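# Wiping is a bad benchmark (and I keep falling for it)
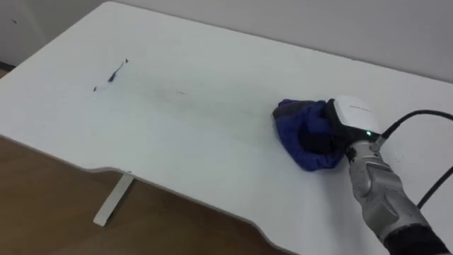 *Blue cloth down, marks still on the desk.*

I spent most of August reading about the Walov method, which promises that an arm can learn to wipe a table from 20 demonstrations. The write-up gives one success rate and a lot of adjectives. I've grown wary of both.

My gripe is with the scoring. "Clean" in the Walov paper means a threshold on dark pixels, so a solid black streak that gets spread into a wide grey smear can pass. Anyone who has wiped a whiteboard with a tired cloth knows what that looks like. You've moved the ink. There's a faint band like that on the desk in my photo, running from the dark streak toward the cloth, and I wouldn't call that clean in my own kitchen.

So I rescored the Birnano set by hand, all 2372 clips, over more evenings than I'd like to admit. I used a dull rule: if I'd wipe it again, it fails. The ranking of the methods changed. Walov dropped below the plain baseline on 6 of the 11 surfaces, mostly the pale ones where smears show.

Does that sink the method? No. The contact force part looks sound to me, and I'd like to see it tried on something other than flat white desks. But my rule is one person's judgement, and I got fussier as the nights went on, so somebody else should score them too.

The spreadsheet goes up Wednesday, once I've fixed the column I mislabelled.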